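Are two-week-ahead spoilers for Trulwood ever right?

Asked by Perla Galindo in Soaps and Serials

I've watched Trulwood since my grandmother had it on every afternoon, and I've never minded knowing a bit of what's coming. But lately the spoiler pages all claim to have two full weeks in advance, and I'm starting to wonder if they're making it up. Back in April one of them swore Doucette would be out of the hospital and at the altar by the end of the month. She's still in a coma! Another site says the Clenasel poisoning story wraps up soon and that her twin did it. Does anybody know where this stuff comes from, and is any of it worth reading?

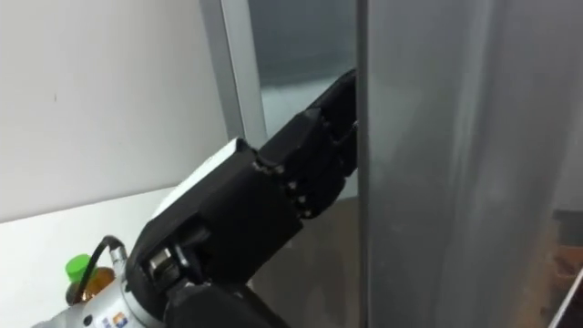 Hand at the edge of a metal panel

Stuart Garside
Regular, Soaps and Serials

Some of it is worth reading. Most isn't. I got annoyed enough last season to keep a list. I wrote down 54 predictions from the big spoiler pages and checked them against what aired. 16 came true as written. A lot of the rest were so vague I couldn't score them either way. "Tensions rise at the mansion" is going to be right every week until the show is canceled.

The one-week items did better than the two-week ones. My guess is that the short blurbs sent out to TV listings are real, and everything past them is somebody padding a page. Look at the wording. If it says "Rukau confronts his brother about the will," that could come from a listing. If it says "fans can expect Rukau to face his toughest choice yet," somebody needed another paragraph.

As for the wedding, I'd want to know who first printed it. I found the same sentence on 4 sites, with the same typo in it, and none of them named a source. That's one rumor copied three times.

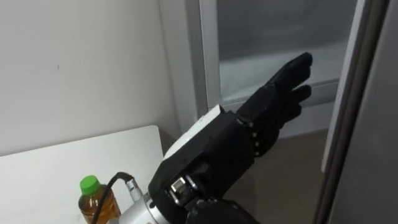

Baltasar Vergara
Topic Moderator, Soaps and Serials

I agree with most of Stuart's post, though I wouldn't lean too hard on his score. Shows get moved for ball games and breaking news, and then a spoiler that was good lands a day or two late. Did you count those as wrong, Stuart? It would change the total.

On the twin: I have my doubts. People have been calling for the evil twin on this show for as long as I've been on the board, and we've had one, who fell off a ferry. Could she come back? Sure, they never found her. But "could happen on a soap" covers everything, and I don't see a reason to believe this page over a stranger at a bus stop.

If you still want to read ahead, a few checks before you believe anything:

Look for a named episode or a day it's supposed to air. "Coming soon" can't be checked.
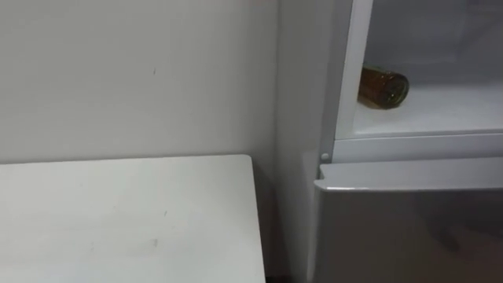
See if the page ever goes back and admits a miss. I've found one that does, and it's the only one I still open.

Watch out for casting "news" with no name attached. An exit gets announced for somebody every month and they mostly stay put.

Tanner Gagnon

its the twin. my cousin called the ferry thing 3 weeks before it happened and she says twin. also Doucette wakes up, they already did the hand twitch

Reply from Perla Galindo

Thanks, all. Tanner, they did the hand twitch last fall too, so I'm not buying a hat for the wedding just yet. Baltasar, which page is the one that admits its misses?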